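Setting up the Rirkley two-hand kit for tabletop pick and place

Posted in Workshop, October. Written by Nayara Araújo, with corrections from Senthil Subramaniam, who has broken more of these than I have.

The Rirkley kit arrives in one large box and two small ones, and the first thing you should do is open the small ones. The hands are in there. The large box has the arms, the stand, the power supply and a printed manual that was plainly written for an earlier version of all three. What follows is how we get a kit from box to first useful session, which takes us most of a Wednesday. The manual says an hour.

What you need besides the kit

A sturdy table, pushed up to the stand and clamped to it. A cloth in one plain colour, matt if possible. Something dark to hang behind the table. A dozen or so soft or light objects. A computer with a wired network port, as the wireless link works right up to the moment you want it. The hex keys in the box are fine for the stand and hopeless for the fingers, so borrow a proper set from someone who won't ask for it back today.

You'll also need somebody to stand by the stop button. The kit has one, it is big and red, and the cable it comes with is just short enough to be annoying. Chacko sell a longer one.

Step 1. Arms first, hands later

Bolt both arms to the stand before you fit the hands. The manual has it the other way round, and you will spend the afternoon holding two hands full of tiny linkages out of harm's way while you hunt for a washer. Tighten the shoulder bolts in turn, a little each, then go round again.

Fit the hands with the arms powered down and the wrists pointing at the ceiling. The left and right wrist plates look the same and are marked on the inside, where the marks can't be read once you've got them in place. Check before you screw anything down. I put a strip of tape on the left one.

Step 2. Wake it up

Plug in the network cable, then the power, then start the Vidow software. In any other order it will open, look perfectly happy and find no arms. Closing it and starting again usually cures this. If it doesn't, turn the lot off and go and make tea.

The address of the controller is on a label under the base. If the software asks for a port, type 3000 and leave it alone afterwards.

Once both arms show green in the side panel, press Home and stand back. They move slowly on the first run. If one arm stops halfway with error 757, a wrist cable is pulling tight. Power down, give the cable more slack at the elbow, and home again. Error 4 means the same thing on the other arm. I asked Rirkley support why, and they said it was historical.

Step 3. Teach it where the table is

Lay the cloth and run the table routine from the Setup menu. Each hand comes down until it meets the surface, in several places, and the software works out the height from that. Don't lean on the table while this is going on. Senthil leaned on the table.

Pull the cloth flat near the middle. A few wrinkles do no harm, but a good thick fold will be taken for part of the table, and every grasp from then on will be too high. Hang your backdrop now too, before you set the camera exposure. We left ours until last the first time and had to do the exposure twice.

Step 4. Choose your objects

Rirkley will sell you an object set. It costs a good deal and contains blocks. We use toy food, bought from the sort of shop that also sells party hats, and have never gone back. It comes in awkward shapes, it is light, and visitors remember it. Vasanthi Shenoy runs our open sessions and says people will watch a hand fail to pick up a block for half a minute, and a hand fail to pick up cake for ten.

Start with one container at the back and two dishes in front, one for each hand. Keep the dishes apart so the hands don't meet. They have no manners when they do.
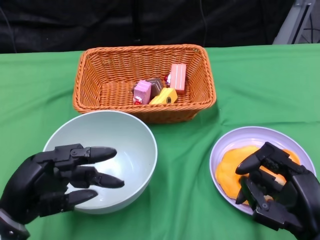 Left hand over the bowl, right hand on the flat orange piece. Cakes still in the basket.

Flat things on plates are the real test of this kit. A slice of cake gives the fingers sides to close on. A toy pancake gives them an edge and not much else, and the beginner's mistake is to come straight down on top of it and squeeze. Bring the hand in from the side, let the fingers curl over the piece, and close slowly. If it slides away, lower the approach a touch and try again before you start fiddling with the grip force.

Step 5. Set the grip

Grip force is a slider from nothing to 100, in units Rirkley have kept to themselves. The default is 87. That is a handshake from a man selling conservatories. For foam or thin plastic, bring it well down and creep up until the piece stays put when you lift. Save the setting under a name you'll know next month. Our list currently includes "cake", "cake2" and "cake proper", and I could not tell you which is which.

Set each hand separately. There is a Link Hands box, ticked by default, that copies every change across to the other side. Untick it.

Step 6. Record a first task

Pick something dull. One piece, from the basket to a dish, one hand. Press Record, guide the arm through the move at a steady pace, press Stop, and play it back at half speed with your helper by the button. When it has gone through cleanly a few times, add the second hand. People like to begin with both hands at once, and the result looks like somebody looking for their glasses.

Save to a folder on the computer and not to the controller. The controller's storage is small, and when full it drops the oldest file without a word. Raghavendra Iyengar lost a week of work that way at the Furndale site and still brings it up.

Should you buy one?

For a teaching lab or a small workshop, yes, with the Chacko cable added to the order. The hands are the good part: neat, strong enough and easy to get parts for. The stand is decent. The software has improved since spring, and the manual is best kept under the short leg of the table.

If all you need is to move boxes from one place to another, get a plain two-finger gripper and spend the difference on something else. Lavanya Pisharody has written up the cheaper options on the next page, including the one that caught her sleeve.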